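Notebook, October - label printer on bench 2 (Taltarberg, thermal transfer)

Picked up from the last entry. Print head reseated, ribbon path cleaned, same roll of Paiva stock as before. Fault is still there: a faint vertical void near the left margin on narrow labels, gone on wide ones. Changing the head pressure moves it slightly but does not remove it.

9:20. Printed the built-in test pattern at the lowest speed, darkness at the factory setting. Void present from the first label. Raised darkness two steps. The void narrows, the barcode edges start to bleed. Put darkness back. Any setting that hides the void makes the small text unreadable, so darkness is not the route.

Swapped the ribbon for the unopened roll. No change. Swapped the stock for the Javalska matte. Void is still there, same distance from the margin. That leaves the head, the platen, or the ribbon guide. Checked the head under the loupe and found no dead elements. The self-test agrees, for what the self-test is worth on this model (it reports an open element and nothing else).

10:45. Took the platen roller out. Two screws on the cover side, one clip on the drive side. The clip is brittle, go easy. There is a shallow groove in the rubber, left of center, where the edge of the narrow stock runs. Measured with the feeler gauge and it is at the limit of what the gauge can tell me. The groove does not line up exactly with the void, it sits a little inside it. I think the stock edge rides up on the lip of the groove and lifts the ribbon off the head just next to it. Wide labels bridge the groove and print clean. That matches what we see.

No spare platen in the drawer. The one marked for this printer is for the older frame and the shaft is too long. Please do not put it back in the same drawer. I have tagged it.

Turned the existing roller end for end as a stopgap. The shaft is symmetrical apart from the gear, and the gear pulls off. Groove is now right of center, outside the path of the narrow stock. Gear back on, flat to the flat, cover on.

11:30. Ran 50 narrow labels at low speed. No void. Ran 100 at normal speed. No void, but a slight skew on the last part of the run, drifting to the right. Adjusted the ribbon tension on the take-up side by half a turn. Ran another 50. Skew gone, no wrinkling.

Driver side. The print server still has the old page size stored for this queue, so anything sent from the office comes out shifted by one gap. I changed the page size in the queue defaults but the user defaults override it. Both have to be changed. Also turned off the "fit to media" option, which was scaling the barcodes down by a small amount. The scanner in shipping had been rejecting some of them and we had been blaming the ribbon. After the change, a sheet of test barcodes read first time on both handhelds.

The asset database exports through Lernley and the export still pads the serial field with trailing spaces. The printer does not care. The barcode encoder does, and it makes the symbol longer than the label allows. For now I trim the field in the template. A proper fix belongs in the export. Ticket is open.

Date field: one record from the old inventory came through as 1960. That is the default for a blank date in the export, nothing to do with the printer clock. Template now prints nothing if the field is blank.

14:10. Long run, around 400 labels, normal speed, mixed text and barcode. Stopped once for ribbon end sensor. The sensor window had dust on it. Wiped it with a dry swab, restarted, finished the run. Head temperature as reported stayed inside the normal band. Checked the first, middle and last labels under the loupe - edges are clean, no void, no bleed.

Settings as left: darkness factory, speed normal, head pressure middle notch on both sides, tear-off offset zero, media sensor set to gap. Profile is saved in slot 3. Slot 1 is the old profile and I left it alone until the new platen is in.

Open:
Order platen for the current frame, plus a clip.
Recalibrate the media sensor after the platen change.
Delete the duplicate queue on the print server, check with the office first.
Ask for the export fix again.
Find out whether the bench 4 printer has the same groove. It runs the same narrow stock.

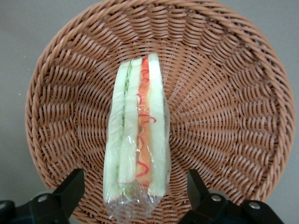
Nuria Prieto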